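Notes on a Second Printing: Banton Harvest and the Dreltbridge Expansion

Posted Aug 13, 2021

The second printing of Banton Harvest has now been delivered to the warehouse in Wallin, and copies will be released to backers in the order in which their pledges were received. As the designer of the game and the author of this blog, I wish to set out the changes that have been made to the rules, the reasons for the most significant of them, and the present status of the Dreltbridge expansion.

Readers who are new to the game may find a brief account useful. Banton Harvest is a tile-laying and market game for two to four players. Each player manages a stretch of river land outside the town of Banton and must decide, over eight rounds, which parcels to drain, which to leave as marsh, and which goods to send by barge to the weekly market. Drained land produces grain and flax. Marsh produces eels, reeds and peat, all of which sell for less in the early rounds and considerably more once winter approaches. The player with the highest combined value of goods sold and land held at the end of the eighth round is the winner.

The first printing contained 205 cards and tiles in total. The second contains 272. Most of the increase is accounted for by the new barge deck, which replaces the barge die. The die was the subject of more correspondence than any other component. A player who rolled poorly in rounds five and six could find a full season of flax stranded upstream, with no means of recovering the loss. Under the revised rules, every player begins with an identical hand of barge cards and chooses one each round. High water still delays shipments, but the delay may now be anticipated and, at some expense, avoided.

Two other rules have been amended. Peat may no longer be stored from one round to the next without a shed, and the first player marker now passes to the left at the end of each market phase. The former rule, under which the marker went to whoever had sold the fewest goods, encouraged players to withhold a single bundle of reeds for the sole purpose of acting first. Kha Tiêu, who edited the new rulebook, demonstrated this strategy to me in four consecutive games and won all four.

The rulebook itself has been rewritten throughout. The market phase is now presented in a single spread, with a worked round on the facing page. Terms that had been used interchangeably, such as "parcel" and "plot," have been made consistent. The word "parcel" is used in every case. Owners of the first printing may download the new text without charge from the files page, and an upgrade pack containing the barge deck will be sold separately at cost.

I have also been asked how the components are best stored at home. The insert in the new box will hold all cards in sleeves, provided that the tiles are stacked on their edges. Households that keep several titles together may prefer to dispense with the insert and use bins, with a label on each.

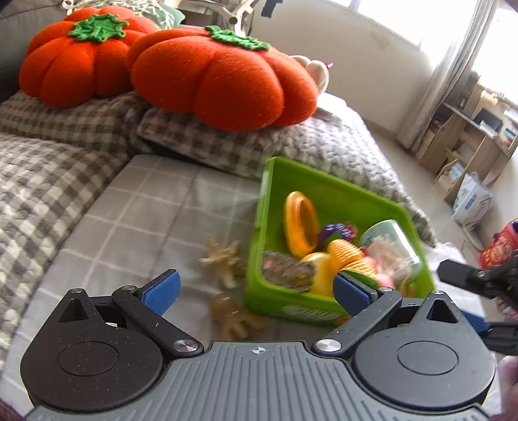 A labeled green plastic bin on a bedspread.

With regard to the Dreltbridge expansion, the design is complete and testing is in progress. Dreltbridge introduces a second market town on the opposite bank, together with a toll bridge whose price is set by the players at auction. Goods sold in Dreltbridge command a higher price, but the seller forfeits any claim on the Banton guild bonus for that round. The expansion adds a fifth player and lengthens the game by one round.

Testing has revealed a difficulty with the toll auction at the lowest player count. When only two players bid, the bridge is usually won for a single coin, and the owner then collects tolls from an opponent who has little choice but to pay. Several remedies have been considered. The version currently in use places a neutral bidder, the Abbot of Tornodley, in the auction and determines his bid by drawing from the unused barge cards. Results have been satisfactory in short games. Longer games still favor the player who secures the bridge in round three, and the distribution of the Abbot's bids will be adjusted before the files are sent for proofing.

Groups that wish to take part in the remaining tests may apply through the contact page. Applicants are asked to state the number of players in their group, their experience with the base game, and whether they are able to print and cut the test cards themselves. Completed report forms should be returned by the first week of December. Comments on the base game rules are welcome at any time and may be left under this post.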